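Computer corner: more memory for the old office machine

Those of you who have stopped by the Brulcombe office lately and tried to look anything up in the membership records will know how patient a person has to be with our old desktop tower. Efe Okonkwo swears she has made and finished a cup of tea while the address book opened, and having sat beside her I believe it. The list now runs to 3,069 names, with 138 of them added since January, so I suppose the poor thing has had plenty to carry!

Leandro Cantero kindly offered to look into it, and his advice was to give the machine more memory before we even think about a new one. He likes to work with the tower lying on its side and the side panel off, and I must say it is a lovely way to get to know a computer. I had never seen the inside of ours in all these years – I had pictured something much tidier, without so many orange and red wires.

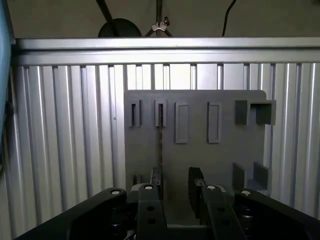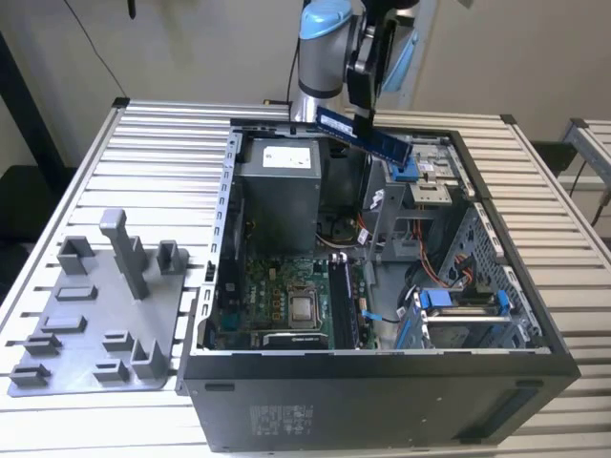
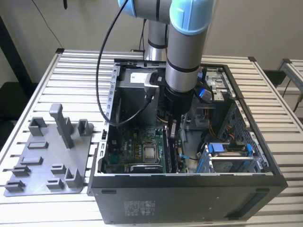

The gray plate with its holders; a blue memory module above the open tower; the tower on its side with the gray tray next to it.

If you would like to try this at home, Leandro asks me to pass on a few things. Shut the computer down properly and unplug it from the wall. Touch a bare metal part of the case before you reach for anything inside. Memory comes in several kinds and the wrong one will not fit, so look up your model first, and do hold the module by its edges and keep your fingers off the gold contacts. There is a notch along the bottom that shows you which way round it goes. Small parts wander off terribly easily, so a tray with a spot for each of them is well worth having.

Benito Tejada has a similar tower at home and is already asking who will do his – please form an orderly line behind him. The next computer corner will be about backing up your photos, and Patricio Ortuño would be glad of any questions before then.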